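Kellera
Thread · August

Right, I promised a proper write-up of the shadow problem and I have put it off for long enough, so make a cup of tea, this one rambles a bit.

1/ For anyone new: Grulanik is the little planning and perception stack I've been building in the evenings. It looks at a table, decides what is on it, picks one thing and plans a grasp. All of it runs in simulation for now, on a scene I call Umcombe (named after nothing, I just liked the sound of it).

2/ The old scene was lit like a dentist's surgery. Flat light everywhere, no shadows to speak of, and my segmentation looked wonderful! I was very pleased with myself for most of the spring.

3/ Then I swapped in a renderer with proper lights, and the arm started throwing great soft shapes over everything it was trying to look at. Same objects, same planner, same grasp code — and success over a batch of 400 episodes dropped so far that I assumed I'd broken the calibration. I spent two evenings checking transforms that were perfectly fine.

4/ The trouble was the long thin pieces. A stick with a shadow edge across it comes back from the segmenter as two short objects, and the planner, bless it, then tries to grasp the middle of the wrong one. Some from the new setup, two wide views and the close one between the fingers:

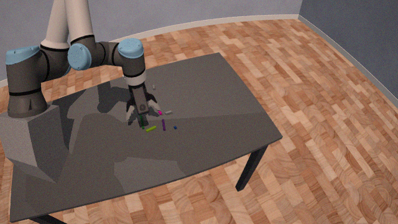
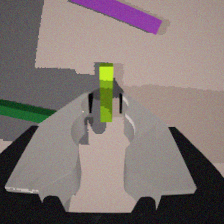
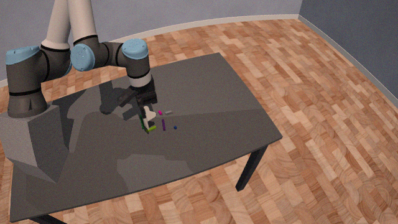
5/ My first fix was to throw more training renders at it. I made 2826 of them with the light moved about at random, left it going overnight, and it helped a bit. The splits became rarer, but when they did happen the segmenter was far more confident about them, and I think I'd have preferred the old dithering.

6/ What helped much more was embarrassingly simple. The planner already knows where the arm is, and the simulator will tell me where the lights are, so I can work out where the arm's shadow ought to fall and hand that over as an extra channel. The network learns fairly quickly to distrust any edge that lines up with it.

7/ Before you say it, yes, I know a real room won't hand me its light positions. I'm estimating one main light from the wider view now and pretending the rest is ambient. It's crude, and it gets muddled if there are two strong lights, but even a poor guess beats having no channel at all.

8/ The other change was in the merging step. If two fragments are nearly in line, a similar hue and a sensible distance apart, I treat them as one object until the closer view says otherwise. I compare hue and mostly ignore brightness, which I should have been doing from the start. There's a tolerance in there that I tuned by hand and am not proud of.

9/ Numbers, for those who like them: on a held-out set of 320 scenes the split-stick error now turns up in 4. I've looked at every one of those and they're all cases where a piece is mostly hidden behind a finger, so that's a viewpoint problem and I'm going to leave it alone for a while.

10/ Still to do: the extra channel makes planning slower than I'd like, as I recompute it for every candidate pose. Caching it per waypoint is the obvious thing. I also want to try the whole lot on the Soliman scenes, where the clutter is piled up instead of spread out, and I fully expect it to fall over there.

11/ I'll tidy up the shadow projection code and put it out on its own, as it doesn't need the rest of Grulanik to be useful. If you've done something similar with soft shadows, please do tell me how you handled the blurry bit at the edge — mine is a fixed blur radius and I'm sure there's a kinder way.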